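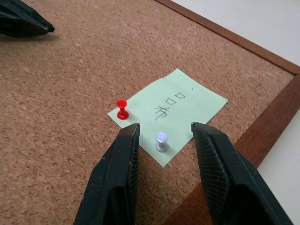 2 min read

The Board, and What Gets Pinned to It

Pichit Thammasiri has been looking after the noticeboard pages for 30 issues now, and every January he asks for fewer words and more cork. So, a short gallery. No rotas, no lost umbrellas, no plea from whoever still has the Detton key.

Cork and frame. Speckled tan, with a reddish-brown wooden surround that flatters anything you put inside it. My own board at home has a frame the colour of old tea and flatters nothing, including the takeaway menu.

The note. Pale mint green, set at an angle, with a few handwritten characters on it. I am a great believer in the crooked note. A straight one looks like an instruction from management, and people walk past those for a living.

The pins. Red remains the correct colour for a push pin. I have a tub of 200 clear ones from the Akyol clear-out and have since trodden on more of them than I have pinned anything with.

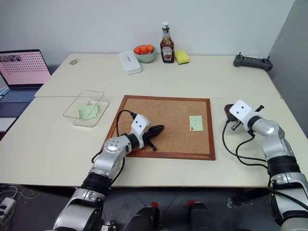 Pichit's rule is two pins for anything that matters and one for anything you'd secretly like to see fall down. The Cunetti lunch list has had one pin since Monday.

On pale tables. A cork board laid flat on a cream-white table is far easier to work on than one hung on a wall, where you hold the note with one hand, the pin with the other and the spare pins in your teeth. Prarada swears by doing the whole layout flat and hanging it afterwards. I tried that once and hung it upside down.

Next gallery: drawer 138, bulldog clips, assorted. Bring your own enthusiasm.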